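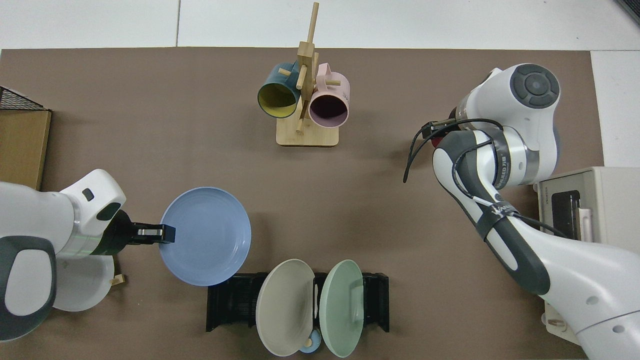

Tea going cold too fast, what's everyone doing?

kettle_kath
Moved desks in January and I'm now right by the window, so my tea is stone cold before I've got through my emails. I've tried a saucer on top (looks daft, works a bit) and I've been looking at those plug-in warmers. There's one by Preten that's 31 quid. Is it worth it or am I being silly?

mudlark60
Warm the mug first. Swill of boiling water, tip it out, then make your tea. My nan did it with every cup and I can't drink it any other way now.

petro_h
I had the Preten for two winters and liked it, but you need a mug with a properly flat bottom. Most of mine have a little rim underneath so they hardly touched the plate. Mine packed in eventually and I never replaced it.

brewster_lane
Sorry but warmers ruin tea. It sits there stewing and by the bottom half it tastes like a radiator. Get a small pot with a cosy and a smaller mug, and top up as you go.

kettle_kath
A pot at work though? I'd never hear the end of it, brewster!

brewster_lane
I've had one on my desk for years. They ask me for a cup now.

petro_h
Don't agree it ruins it if you take the bag out, which I hope we're all doing. Milk does go a bit funny after an hour, I'll give you that.

quintana_e
Has anyone tried the Kekia double-walled ones? My sister swears by hers but it holds about as much as an egg cup. I use a Molefe flask and pour it into a normal mug, though the lid does make it taste of yesterday's coffee if I'm lazy with the washing up.

mudlark60
Bicarb and hot water for the flask, leave it overnight. Lid as well, and pull the rubber ring out first. You'll be horrified.

quintana_e
Just pulled the ring out. I am horrified.

kettle_kath
Right, I'm going to try warming the mug this week and if that's no good I'll get the warmer on Saturday. Brewster, which pot have you got, just out of interest?

brewster_lane
Plain brown one, two cup. Check the spout before you buy, some of them dribble something awful.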